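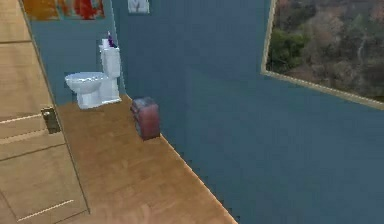 Wood door with recessed panels and a metal latch plate, beside a plank floor.

Preparing a Lower-Sodium Lentil Soup at Home
Pelton Community Nutrition Office

Canned soups can supply a large share of the sodium an adult should have in a day. The recipe below makes six one-cup servings and takes 45 minutes, including preparation.

You will need
1 cup dry brown lentils
1 tablespoon olive oil
1 medium onion, chopped
2 carrots, sliced
2 cloves garlic, minced
1 teaspoon ground cumin
5 cups unsalted vegetable broth
1 can (14.5 ounces) no-salt-added diced tomatoes
Juice of half a lemon

Directions
1. Sort the lentils, discard any small stones, and rinse under cold water.
2. Heat the oil in a large pot over medium heat. Cook the onion and carrots for five minutes.
3. Stir in the garlic and cumin and cook for one minute.
4. Add the lentils, broth and tomatoes. Bring to a boil, reduce the heat, cover, and simmer for 30 minutes or until the lentils are tender.
5. Remove from the heat and add the lemon juice. Season with black pepper.

Storage
Refrigerate in shallow covered containers within two hours of cooking. Use within three days, or freeze for up to three months. Reheat to 165°F.

Recipe reviewed by Thitima Srithong, Nutrition Education.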